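# Troron sim cell — setup notes

Two-arm cell, Zano build. Read before touching the config. Reset needs 3000 free MB or it hangs. 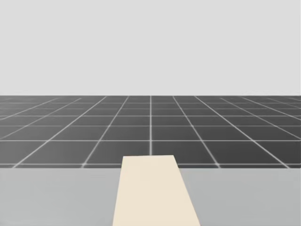 Scene load goes first, arms after. Run `load_scene`, wait for the prompt, then `spawn_arms`. Check the plank is on the table and lying lengthways before you carry on. If its skewed, reload, dont nudge it by hand.

## Homing

- `home --both`, grippers open
- settle for 400 steps
- gripper offsets live in `panasiuk.yaml`

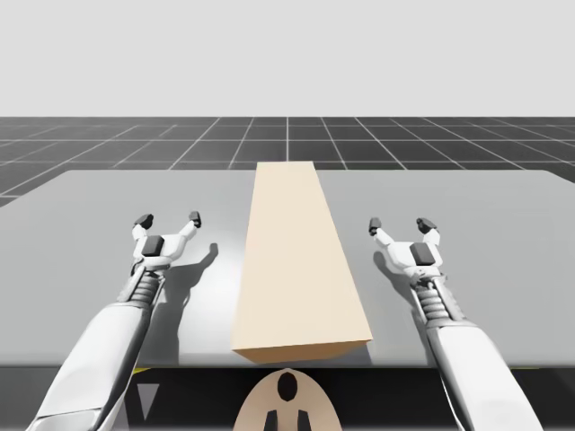 Pleltness wrote back that 400 is too short after a gripper swap and they use 12 extra steps per joint — not merged yet, try it on a seperate branch.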